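Bleeding Control Training at Weltesthorpe: Term Project Report

4. Results

The Kaewkla course was offered to all 800 students between August and the winter break. It takes two class periods and covers direct pressure, wound packing and how to put on a tourniquet. Of the students who finished, 92 percent passed the practical check on the first try. Most of the rest had the tourniquet too loose – the Nestov trainer arm shows this with a pressure reading.

We placed 16 kits in the building. Two had to be moved, as they were behind doors that are locked after school.

5. Problems

Scheduling was harder than the teaching. The trainer arm was shared with Zollevau, so some classes had to practice on rolled towels. 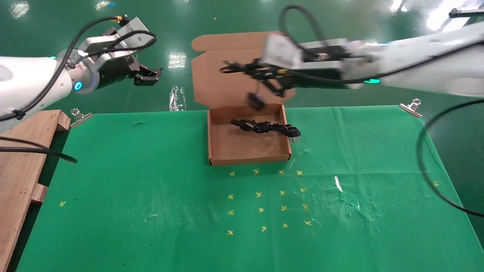 Classes that used towels scored lower on the packing step, but we did not record enough detail to say by how much. Next year we would log the equipment used in each session.

Comments

mathlete_dana: Is there a kit near the gym?

rowan7: Yes, by the trainer's office.

k.p.: Good report. Section 5 could be longer.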